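3.2 Collecting the plate-racking examples

Larger sets are often assumed to be better sets. We doubt it. The Tinura set holds 3697 episodes of 2 grippers loading plates into a wire rack, and the operators were told only to finish. 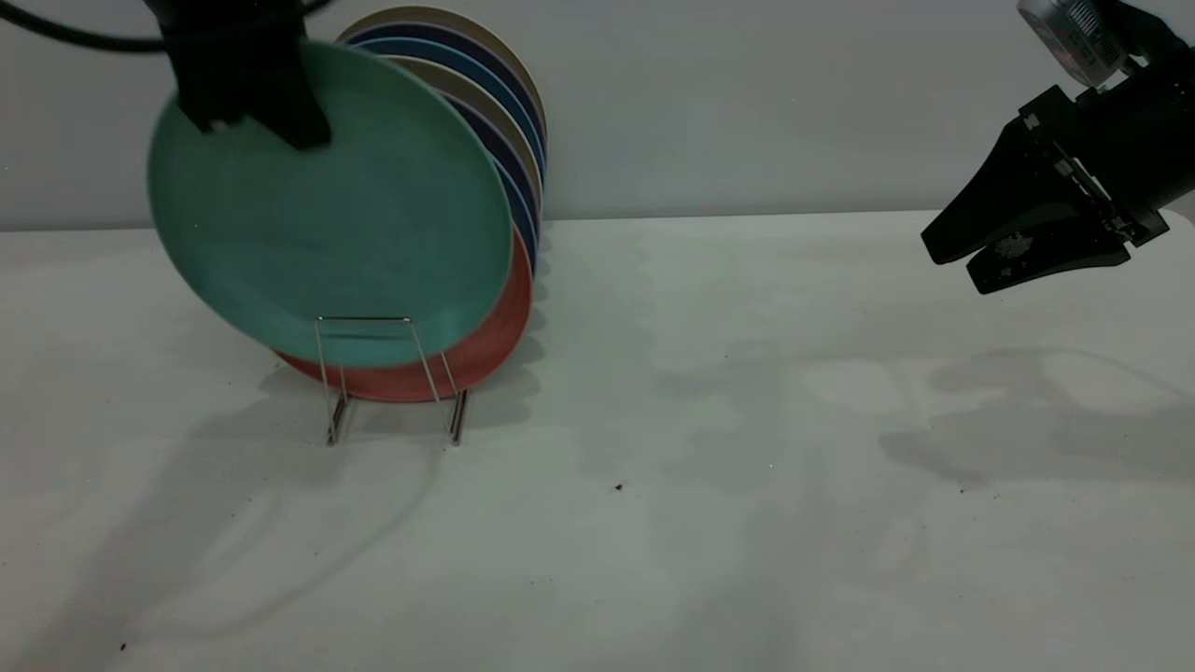
Of these, 1299 were kept after review. The Ondaner filter would have kept 700 more, but its rule for success looks at the last view alone and says nothing of how a plate got there. A policy trained on such labels may learn little about contact. Nor does one rack on one white table tell us much about kitchens.
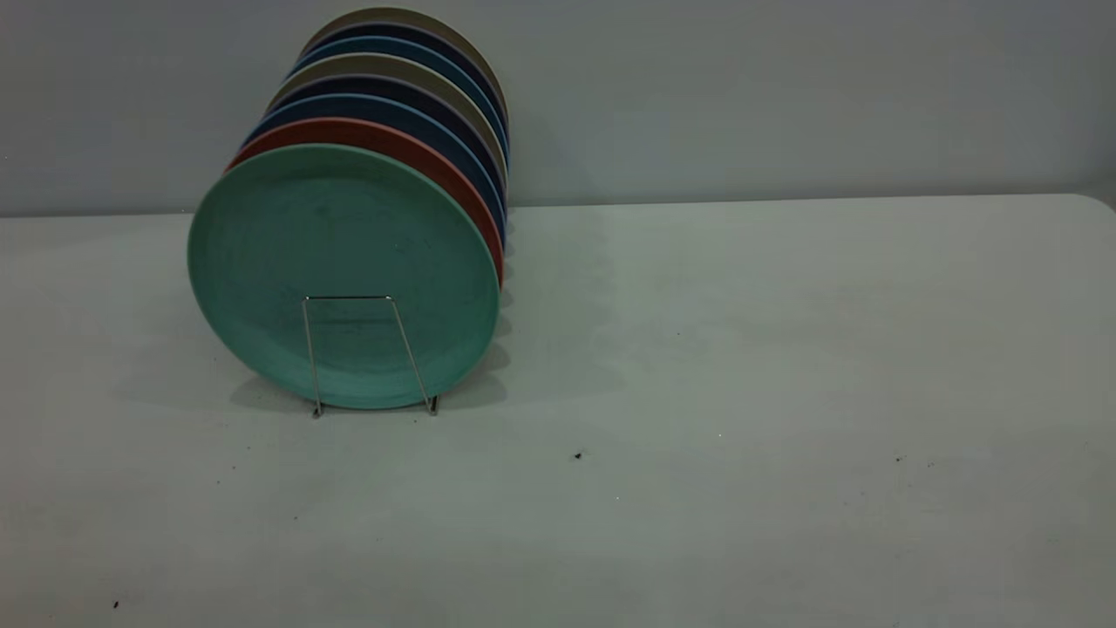
Figure 2. Eight plates upright in the wire rack, teal plate in front.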